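Ticket 238: Toy tidy-up task, left gripper lets go early over the tray
Opened by: Lindiwe Mnguni
Assigned to: Suleiman Oyewole
Site: Memdale bench 4
Priority: normal
Status: open, waiting on parts
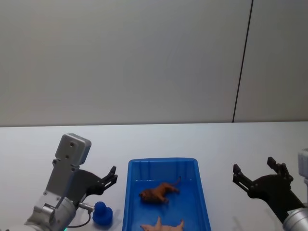

Lindiwe Mnguni, 09:10
The job is the toy tidy-up from the household set. Two arms, white table, blue tray, and the rubber duck and toy animals go in the tray. On yesterday's build it ran well enough. Since the update to the Hivo planner the left arm picks up the duck, carries it towards the tray and opens before it gets there. The duck lands on the table and rolls. The right arm doesn't do this. No fault shown in the log, and the light on the left arm stays green.

Steps to repeat:
Load the household set, task "toys to tray".
Put the duck by the left arm.
Run at normal speed.
The drop comes on most runs, not all of them.

Expected: duck released inside the rim.
Seen: duck released short of the rim, on the left side.

Suleiman Oyewole, 09:45
Thanks. Can you check three things before I look at the planner?
Has the tray been moved or swapped?
Was the left gripper recalibrated after the update?
Does it drop the lion as well, or only the duck?

Lindiwe Mnguni, 10:30
Same tray, same place, I keep it against the tape marks. No recalibration, I didn't know the update needed one. The lion goes in fine from either side. It ends up lying on its side but the task doesn't ask for it to stand.

Suleiman Oyewole, 11:05
The update clears the stored finger zero. It is in the release notes but a long way down. Please run the zero routine on both arms with the fingers clear of the table, then try again.

Lindiwe Mnguni, 12:20
Zeroed both. Better but not fixed. Out of 18 runs the duck was dropped short on 4. Grip force reads 170 on the left while carrying and then falls away just before the drop. On the right it holds steady all the way across. I don't know what unit that is, the panel only gives the number.

Suleiman Oyewole, 13:40
It's a raw sensor count, so only compare it with itself. A fall before the open command means the duck is slipping and the planner is reading the slip as a finished release. The duck is round and smooth and the fingertips are hooked, so there isn't much contact. The lion has legs and a mane to catch on.

Two things to try. Lower the carry speed to half. Then set "confirm over target" to on, which stops the arm treating a light grip as a completed drop.

Lindiwe Mnguni, 15:15
Half speed: no drops, but the whole job now takes longer than it takes me to clear the table by hand. With confirm on and normal speed it still slips now and then. The difference is that it stops and asks for help, where before it marked the job done with the duck on the table. I'd take that over the old behaviour.

For the July write-up, Sayegh want a yes or no on whether this could be left alone in a playroom. My answer from this bench is no. It can tidy toys it has a good hold on. It needs a person nearby for anything round.

Suleiman Oyewole, 15:50
Agreed, and please put it in those words. I've ordered the softer fingertip pads from Sustow, one pair for each arm. Leave confirm on and speed at half until they're fitted. I'll raise the release note problem separately so the zero step goes at the top.

Lindiwe Mnguni, 16:05
Settings saved on bench 4. Leaving this open until the pads come.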